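Wool, water and a very long fence: an afternoon with Hilde Coppens

The kettle is on before I've got my coat off, and Hilde Coppens is already talking about elbows. "Elbows go first, always. Then cuffs. If somebody brings me a jumper with good elbows I want to know what they've been doing all winter!"

She has been mending knitwear in Undley for 20 years, first at the kitchen table and now in a bright back room with a view of the longest, wobbliest fence I have ever seen. I came with a cardigan of my grandfather's and a list of questions, and I left four hours later with the cardigan darned and most of the questions unasked. It was a lovely afternoon.

Hilde grew up in a house where clothes were handed down through five children. "I was the fourth, so by the time a jumper got to me it was more darn than jumper. I thought that was what jumpers looked like." Her aunt taught her to pick up a dropped stitch with a hairpin, and she still keeps one in her tin, next to the proper hooks.

What surprised me most was how much she enjoys the plain jobs. Fancy visible mending has its fans (I'm one of them, I own far too much orange thread) but Hilde lights up over a navy school pullover. "Matching a dull colour is the real fun. I have 34 blues in that drawer and on a bad day none of them is right."

She sends the heavy work, coats mostly, to Abbasi in Stumton, a tailoring shop she has swapped jobs with for years. They send back anything with a stitch you can see. "They say knitting makes them nervous. Coats make me nervous, so it's a good arrangement."

I asked about the worst thing she has ever been handed. She didn't need to think. "A christening shawl, and the moths had been at it since before I was born. It had 347 holes. I know because the family wanted a price and I had to sit down and count the things." It took her most of a November and two pairs of glasses. The shawl has been used for seven babies now, and she has a card from every one of the parents.

On washing she is firm, and I wrote as fast as I could. Cool water, very little soap, no wringing. Dry it flat and out of the wind. "People are frightened of wool and then they go and hang it up by the shoulders. Be brave with it, but lay it down!"

Ribbing is her favourite thing to talk about, because it stretches and springs back and forgives a beginner. She would start anybody off on a ribbed cuff, with thick yarn and a blunt needle, somewhere with decent daylight.

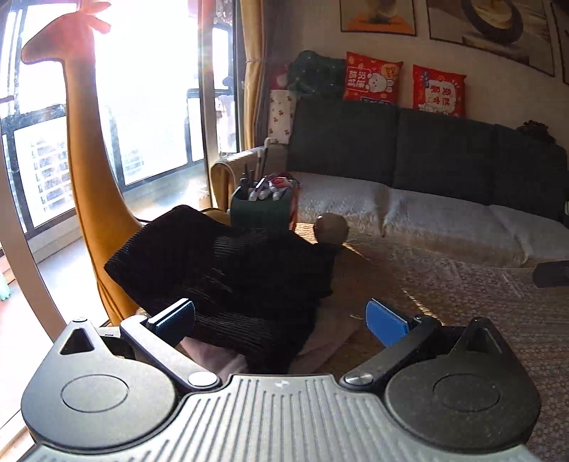 Hilde's advice for a first darn

"Pick something you don't love," she says. "An old sock, a hat. Go a bit past the edge of the hole, where the knitting is still strong, and don't pull. Everyone pulls." She still has her own first darn, on a green mitten, and it is gloriously lumpy.

Contact us | © Undley Notebook | Back to top

Recent interviews
The man who tunes village pianos
Three generations of allotment leeks
Bread before dawn in Stumton
Learning to bind books at seventy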